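Trolov chair-handling cell

The Trolov chair-handling cell is a single-robot test cell in which a humanoid robot grasps, moves and folds office-type folding chairs. It was set up at the Trodthorpe site of Workell under Satish Devadiga. Its maintenance schedule was written by Krishnamoorthy Venkataraman and is kept in the site manual as procedure 1001.

Layout

The cell occupies part of a furnished room and has no fixed fencing. The working area is bare floor, kept clear of loose items during a run. Furniture stays along the walls, as the robot's map of the room is built from it. When a desk or appliance is moved, the map must be recorded again before the next session.

Power and data reach the robot over a floor cable. The operator keeps the slack behind the robot and away from the feet. A cable that has been stepped on is taken out of use and tested end to end.

Setup

At the start of each session the robot is brought to a standing position with the knees slightly bent and both feet flat. The joint encoders are zeroed, arms first, then legs. Grip force is set to 200 newtons for chairs with a hard top rail. The grippers are opened and closed several times without load, and any difference between the two sides is corrected in software.

The chair is placed in front of the robot, backrest toward it. Chairs on casters roll away if the gripper makes contact too fast, so the approach speed is reduced over the last part of the reach. The grasp is made on the top rail — never on the mesh, which stretches and gives a false force reading.

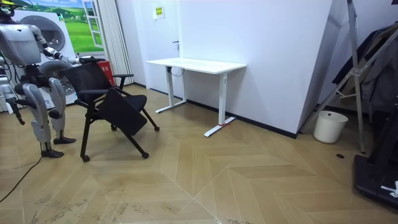

Robot gripping the top rail of a folding chair on casters, with the seat folded partly upward.

Maintenance

Gripper pads are inspected every 730 grasp cycles and replaced in pairs. The replacement pads are a Mudaliar part cut to fit on site. After a change of pads the grip force is checked again with a spring gauge held between the fingers.

The knee and ankle joints are checked for play with the robot hung from a hoist and powered down. Caster marks and dust are wiped from the floor each week, and the soles of the feet are cleaned at the same time.

Faults

The most common fault is code 3969, a wrist overload raised when a chair tips during the fold and its weight shifts to one gripper. The operator supports the chair by hand, releases the gripper from the console and moves the arm back to its rest position before clearing the code. A wrist that raises the code again in the same session is removed for bench inspection. The procedure was last revised on 31 August 2018.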